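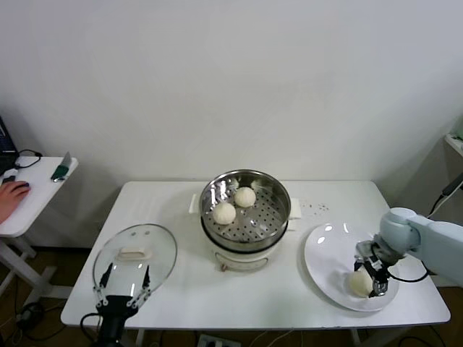 A reader under the last post asked whether the Kombo single is the same take as the one on the album.

No. The single is a new mix of "Fostgate" and runs 17 seconds shorter. The second verse is cut in half and the drums come in earlier.

The band put it out in June as the third single from Zarska, their fourth album. The B-side is a live version from Drernport, played to more than 400 people.

The video is by the same director as the first two. One long shot, band on a ferry deck, no story to speak of. I like it more than the song — the light does most of the work.

On vinyl there were 1042 copies, all black, hand numbered. Mine has the lyrics printed on the inner sleeve with a line missing from the chorus.

The album version is still the one they play live. Next post will be on the remix, which I have only heard twice.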